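Fesstead Sorting Arm – Set-up and Daily Use Guide
Section 4: Working at the sink station

Issued by Laskowska, Skirnness site. Version of 28/03/2024.

4.1 What changes for kitchen staff

Until January, the person at the sink station cleared the red tray by hand, all through the shift. With the Fesstead arm in place, the arm picks the items and the person prepares the tray, checks the picks and decides what happens with items the arm refuses. The work is less tiring for the wrists, but it asks more attention from you. Please plan your first shifts with this in mind.

One operator is assigned to each arm. This operator is written on the shift sheet, and only this operator may restart the arm after a stop. Other staff may press the stop button at any time, and they don't need permission to do it.

4.2 Preparing the tray

1. Press PAUSE on the Guvis panel and wait until the lamp is amber.
2. Put the tray on the counter beside the sink. It may stand at an angle, the arm will find the corners by itself.
3. Lay cloths, sponges and small solid items on the tray with space between them. Do not make a stack.
4. Take out glass, knives and anything with a sharp edge. These stay hand work.
5. Step back behind the floor line and press RUN.
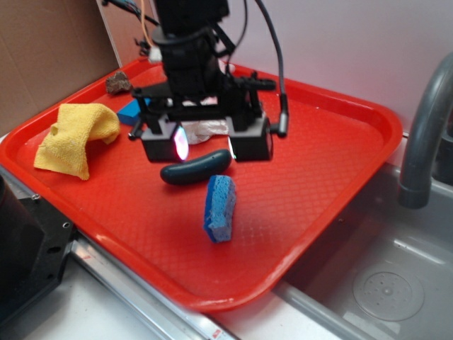 Can I reach into the tray while the arm is waiting above it?
Only after you press PAUSE and the lamp is amber. A waiting arm can start again without a sound, and it does not know that your hand is there.

Note: The lights at the gripper do not tell you if the arm is paused. Always look at the lamp on the panel.

Caution: Keep sleeves, apron strings and necklaces away from the cables of the arm. If a cable looks pulled or damaged, press stop and call the technician. Do not push it back yourself.

4.3 Which items are easy and which are difficult

The arm is good with items that keep their form. A block or a sponge normally gives no trouble. Cloths are more difficult, because a bunched cloth has a different shape every time. Very soft or fluffy items are the most difficult – the gripper closes, and sometimes there is nothing inside.

When you prepare a mixed tray, try to leave free surface between the soft items and the rim. If two soft items touch each other, the arm may lift both. This is not dangerous, but the count in the shift report will be wrong and you will have to correct it by hand.

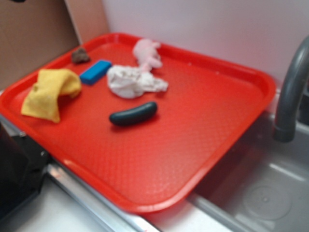 Section 4 – reading time: 3 min

4.4 Checking the grip

During the first 20 picks of each shift, the operator watches the gripper camera on the Guvis panel.

1. Open the CAMERA page.
2. Look if the item stands between both fingers and is held near its base.
3. If the item leans a little, let the arm continue.
4. If the item turns or slides down, press PAUSE and lower the speed to 80 percent.
5. If the arm loses the same item 2 times, take it out by hand and write it on the shift sheet.

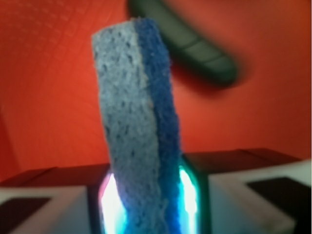 Fig. 4-3. Gripper camera: sponge held upright between the fingers.

Note: Items in the background of the camera view may look blurred. The camera is set for short distance, so this is normal and you do not have to clean the lens for it.

4.5 Handing over the station

At the end of the shift, press PAUSE, clear the tray and wipe the counter. Tell the next operator which items made trouble, also when you have already written it down. Several colleagues in Skirnness asked if the numbers in the shift report are used to judge a person. They are used for settings of the arm only – questions about this go to your shift leader.

If the panel shows code 2469, the arm has lost its home position. Do not restart. Leave the stop button pressed and continue the work by hand until the technician has released the station.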